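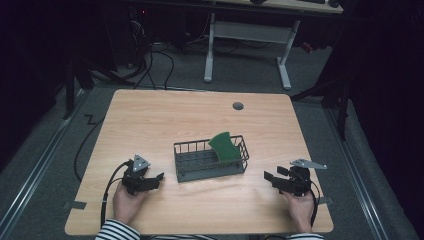
¿Qué harina se usa para refrescar la masa madre cuando se cambia de molino?

La misma mezcla que lleve la masa final, al menos durante tres refrescos seguidos, y solo después se empiezan a comparar tiempos de fermentación.

21 de marzo de 2025

Cuaderno del obrador, viernes. Tercera prueba con la harina Atik. Las dos anteriores quedaron apuntadas en hojas sueltas y las paso aquí cuando las encuentre.

Situación: se acabó el último saco de Cakero y hasta mayo no sirven más. Coralie Lowther encargó Atik de fuerza media, molida a piedra. El saco dice W 232, sin dato de tenacidad. La Cakero era más floja y nunca nos dio problemas con el 70 % de agua, así que de entrada mantuve la hidratación. Error mío en la prueba 1: mantuve también el amasado corto y la masa se quedó a medio hacer.

Fórmula de hoy, una sola masa:

Harina Atik: 1250 g
Centeno integral: 150 g
Agua: 980 g, más 60 g reservados para el final
Masa madre: 280 g, refrescada con la mezcla nueva
Sal: 28 g

Autolisis de cuarenta minutos con las harinas y los 980 g de agua. La masa madre entra después, y la sal con el agua reservada, en dos veces. La segunda mitad del agua tardó en entrar. Paré la amasadora, dejé reposar cinco minutos y entonces se la bebió sin protestar. Repetir así.

Temperatura de la masa al salir: 25 °C. El obrador estaba a 21. En las pruebas anteriores salió a 27 y fue demasiado deprisa; hoy metí el agua en la nevera la noche antes.

Fermentación en bloque:
07:40 fin del amasado
08:20 primer pliegue, masa todavía floja, se pega al borde de la cubeta
09:00 segundo pliegue, mucho mejor
09:40 tercer pliegue, ya aguanta la forma
11:30 división

Tayla Henare quería dividir a las once. Esperamos la media hora y creo que hicimos bien, aunque con esta harina el margen parece más corto que con la Cakero. A las 11:30 la superficie ya tenía burbujas grandes junto a las paredes. Para la próxima, mirar a las 11:00 y decidir con el dedo y no con el reloj.

División: dos piezas de 1135 g y una de 400 g para molde pequeño. Lo que falta hasta el total se quedó entre la cubeta, el gancho y mis manos, y un trozo lo aparté para ver la actividad en un vaso.

Preformado flojo, veinte minutos de banco, formado en hogaza. La masa se estira bien pero vuelve poco. Hay que apretar más de lo que pide el cuerpo. La pieza B la formé yo y la A la formó Tayla; lo apunto para luego.

Una hora y diez a temperatura ambiente y al horno a 245 °C con vapor, bajando a 215 a los quince minutos. Las grandes, cincuenta minutos en total. La pequeña, treinta y dos.

Resultado:

Pieza A: buena subida, greña abierta solo por un lado. Corteza fina, algo clara. Miga regular, sin cavernas.
Pieza B: más baja. Se extendió al volcarla sobre la pala. Miga correcta en el centro y más apretada en la base.
Pequeña: la mejor de las tres. El molde perdona.

Sabor: más cereal y menos ácido que con la Cakero. A Coralie le gusta más. A mí me falta un poco de acidez, pero se puede buscar con una noche de frío. La corteza se ablanda pronto; a las cuatro horas ya cedía al apretar. Puede que falten cinco minutos con el tiro abierto.

Duda pendiente: el centeno. Lo mantuve por costumbre y no sé si con una harina de piedra sigue haciendo falta. Probar una masa sin él, todo lo demás igual.

Cambios para la prueba 4:
- Agua inicial a 950 g, reserva a 70 g.
- Cuatro pliegues en lugar de tres, cada treinta minutos.
- Una pieza al frío, doce horas a 4 °C, y la otra directa.
- Abrir el tiro los últimos diez minutos.
- Pesar las piezas también al salir del horno. Hoy se me olvidó.

El termómetro de sonda marca un grado y medio menos que el de pared. No sé cuál miente. Comprobar con hielo antes de la prueba 4.

Queda medio saco abierto de Atik en el estante bajo, cerrado con pinza. No usarlo para bollería.

Comentarios (4)

Mekonnen
Con esa misma harina yo tuve que bajar el agua todavía más, a 66 %. ¿Qué dureza tiene la vuestra?

Coralie Lowther
Dura, y bastante. No la filtramos.

panadera_heltthorpe
En Heltthorpe dejamos el centeno en un 5 % y la masa aguanta mejor el formado. Lo de la corteza blanda también nos pasaba, se arregló con el tiro.

Tayla Henare
La pieza B se extendió porque la pala tenía poca sémola y hubo que darle un tirón. Apuntadlo también. El termómetro que falla es el de sonda, ya lo probé con hielo.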